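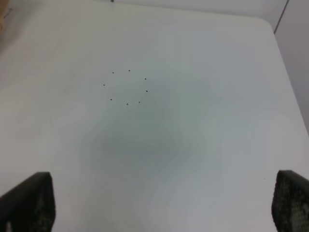 The Nornero is a height-adjustable desk frame sold with a choice of two tops, and I have had the white one in use as a writing and drawing desk since July. The finish is matt, which suits a room with a strong ceiling light: lit evenly from above, the surface stays off-white, going to a slightly bluish grey towards the middle, with no glare to work around. The drawback of such a pale finish is that it hides nothing. Eight tiny dark specks in a loose ring stand out sharply against it, although each is very small. Buyers who use ink or soft pencil may prefer the darker top.

Assembly

The frame arrives in one box and the top in another. The legs slot into the crossbar and are held by hex bolts, with the key supplied. The instructions are drawings only and mostly clear, except at step 8, where the left and right brackets are shown from behind and are easy to swap. If the brackets are the wrong way round, the cable tray will not meet its holes. The pilot holes in the top were accurate and the screws went in square by hand. A power driver on a low setting would be quicker, but the manual warns against it and the inserts do feel soft.

The feet have screw levellers with a short range of travel. On my floorboards they coped. On a badly sloping floor they would need packing underneath.

Height adjustment

Movement is by a crank at the right-hand side, which folds away under the top. It takes 50 turns to go from the lowest position to the highest, and the effort increases noticeably with a monitor on the desk. The gearing is even and both legs stayed level. Anyone who intends to switch between sitting and standing several times a day should look at the powered Miduvex instead. I change height once in the morning and once after lunch, and the crank is acceptable for that.

Stability

At sitting height the desk is firm. At full height there is some side-to-side movement when typing, less than on the older Pumovby frame I used before, which had no crossbar at all. Front-to-back movement is slight. Fitting the monitor arm at the centre of the rear edge instead of at a corner made a clear difference.

Cable tray and accessories

The tray is pressed steel and holds a power strip with its plugs facing upwards. It has no lid. The Baluyot clip-on tray is deeper and fits the same holes, and I would choose it if buying again. The supplied cable ties are too short to be of use.

Cleaning

A damp cloth removes dust and most pencil. Ballpoint needs a little washing-up liquid. Tea left overnight came off with the same treatment. I have not tried solvents, and the manual advises against them.

Guarantee

The frame is covered for 2 years. The top is covered for the same period against warping, but surface marks are excluded.

Rating: good for occasional adjustment, less so for frequent use at full height.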